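May, late evening, kettle just gone on again

I told myself I'd only do the daily quest in Gumum tonight and then go to bed at a sensible hour, and of course it's now well past eleven and I'm writing this with one eye on the download bar for the new patch.

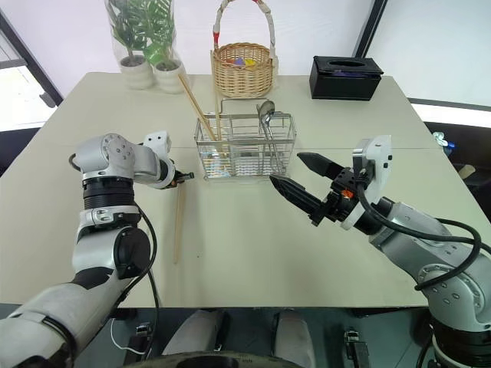

Is the Steltden season pass worth the coins if you only play in the evenings? For me it has been, because the weekly challenges carry over and I've never yet missed a tier I wanted, though I'd wait for the halfway point before buying if I had a busy month coming.

I went for it on the first day, naturally. It cost me 692 coins, which left me with 116, and that won't even stretch to the little lantern charm I've had my eye on since winter. Never mind! The first outfit is a moth-keeper's coat with a great furry collar, and when you sprint the collar flaps up round your ears like a startled owl. I spent a good ten minutes running up and down the harbour steps just to watch it go.

The harbour is the best thing they've done with the map in ages, I think. Steltden used to be that dull patch of marsh you crossed as fast as you could on the way to somewhere with better loot, and now it has boats and a fish market and a lighthouse you can climb (the stairs go on for ever, and there is always somebody waiting at the top). I miss the old windmill, mind you. I won my very first match hiding behind it, more by luck than judgement, and I did feel a small pang when I glided over and found a tackle shop standing there.

Squad night was lovely, if not very successful. We dropped at Brarkia three times running, which is asking for trouble with the new grapple in the loot pool, and came 50th, 12th and then – to great shouting down the headset – second. I had the last player in my sights and went to throw a smoke and waved at them instead. I've moved the wave to a different button now. I should have done that two seasons ago.

The Ansari crossover starts with the next update and I can't decide how I feel about it. I loved those games when I was younger, the second one most of all, and I'd dearly like the blue cloak. But 200 levels to unlock the last version of it is a lot of evenings, and I do have a garden to see to as well.

Patch is at the verifying stage. One quick match to try the lighthouse with the new glider, then bed, and I must remember to put the bins out first.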